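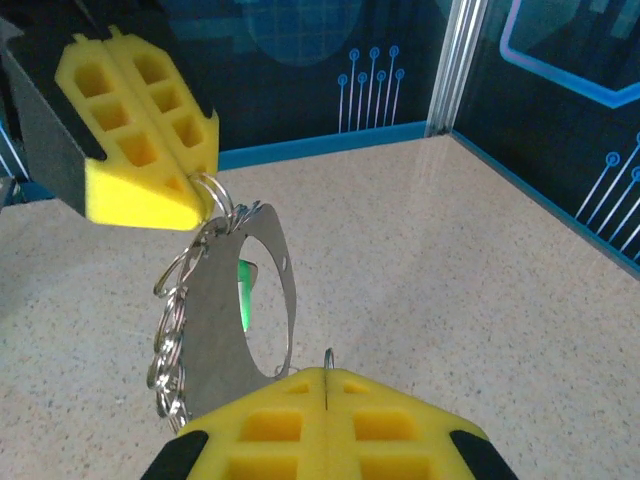
Legislative Transparency Support, Larness Assembly
Progress report to the grant manager, second reporting period
Submitted by Etenesh Abera, project lead
13 Apr 2022

1. Status

The project is on schedule for three of its four work packages. Work package 3 (committee voting records) is late by one reporting period. Spending is within the approved budget lines and no reallocation is requested.

2. Work package 1: digitizing the plenary record

The Assembly clerk's office released 127 bound volumes of plenary minutes in November. All have been scanned and returned. Text recognition has been run on the full set. Error rates are acceptable for volumes printed after the change to offset printing. The older volumes need manual correction, mainly in the tables of members present.

Division lists were extracted separately. The database now holds 1209 recorded divisions, each with the motion number, the question put, the names on each side and the name of the presiding officer. Divisions decided by voice are logged without names, as in the original minutes. Where the printed total and the list of names disagree, both have been kept and the entry is flagged. The clerk has asked to see the flagged entries before publication, and we have agreed.

3. Work package 2: public search site

Clirnico delivered the first working version of the search site. It supports search by member, party group, motion number and subject heading. Search by constituency is not yet possible for sittings before the boundary review, as the Gerham seats were split and renumbered at that time. A lookup table has been drafted and is with the electoral office for checking.

Two defects remain open. Members who changed party group during a term appear twice in the results. Amendments withdrawn before a vote are shown as defeated. The second defect must be fixed before launch. The first can be handled with a note on the member page if the fix takes longer.

4. Work package 3: committee voting records

Committees are not required by the standing orders to record votes by name. Of the 20 standing and select committees, only the finance and public accounts committees do so as a matter of routine. We had planned on written consent from all chairs by the end of this period. Four have replied, all in favor. The procedure committee is considering a rule change that would make named voting the default, with an exception for secret ballots on appointments. If it is adopted, consent from individual chairs will no longer be needed for new records, though it will still be needed for past ones.

5. Work package 4: staff training

Değirmenci completed the training needs review and submitted its report. Two sessions were held for committee clerks on entering divisions directly at the table. Attendance was good at the first and poor at the second, which fell during the budget debate. The second session will be repeated in the recess.

The draft manual has been shortened at the clerks' request. The section on points of order was removed and replaced with a reference to the standing orders.

6. Risks

The main risk is an early dissolution of the Assembly. Work packages 1 and 2 could continue, but committee work would stop and the consents already given would lapse with the chairs' terms. We have asked the legal office whether consent can be given in the name of the committee. No reply has been received.

7. Next period

Correct the older volumes. Close the withdrawn amendments defect. Obtain the checked lookup table from the electoral office. Repeat the second training session. Submit a revised timetable for work package 3 once the procedure committee has reported.

The financial statement and the list of flagged divisions are attached as Annexes A and B.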